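2026-07-08

I slept badly and came in early, before the others. The planner was still running from the night and I sat with my tea and looked at the log. Out of 2000 trials in the simulator, 1945 finished with no contact. This sounds good, but I know by now that the remaining ones are the only ones which matter, and I spent the whole morning reading them.

Most are the same problem. The base turns in the hallway, the two arms are still stretched forward from the last task, and the collision check uses the old pose of the arms. It is old by one planning step only. In an open room this makes no difference. In the hallway of the Skeswood apartment it is enough to touch the furniture.

I told this to Yuzhen Ye at lunch and she asked why I don't simply fold the arms before every drive. I said it costs time, and also it hides the fault. She did not agree. She thinks that a robot in a home should always fold its arms in a narrow place, and if this hides a fault, then the fault is hidden in a safe way. I have been thinking about it all afternoon and I am not sure any more that I was right.

After lunch I replayed trial 972 slowly, step by step. Rongrong Xie had written in the notes that the camera pose is wrong in this one, because the horizon is so tilted. I checked the transforms twice and found no mistake in them. I wrote her a short message and tried to make it polite. In English I never know if "please check again" sounds angry.

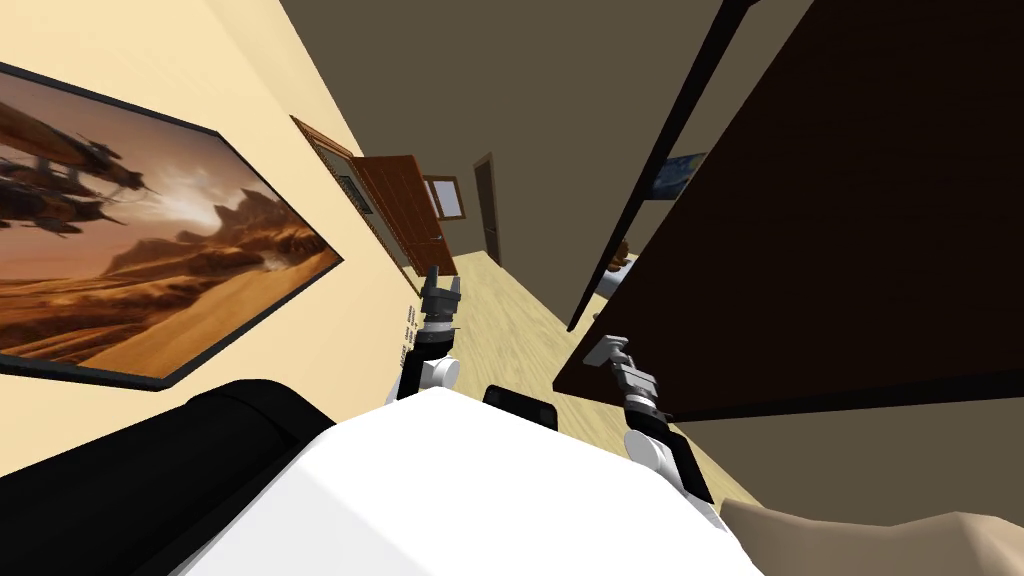 The distance between the right gripper and the dark panel is what I wanted to print at each step, so I added this to the Pan viewer. It took me two hours, mostly because I had mixed up the left and the right chain in the config file. I had named them myself in December, so I cannot blame another person. Now the number shows in a corner and becomes red under 5 centimeters.

Aldana Medina came by at the end of the day. She wants to give the hallway runs to the Ulari people next week, and I asked for more time. She was kind, but she did not say yes. I will try first to lock the arm state at the moment when the plan begins, and only if this fails I will do the folding, as Yuzhen says.

I left the batch running again with the new check on. At home I cooked rice and eggs and called my mother. She asked if the robot can already clean a floor, and I said that for now it is learning how to go through a hallway – she found this very funny.

Tomorrow: read the log, answer Rongrong, rename the two chains.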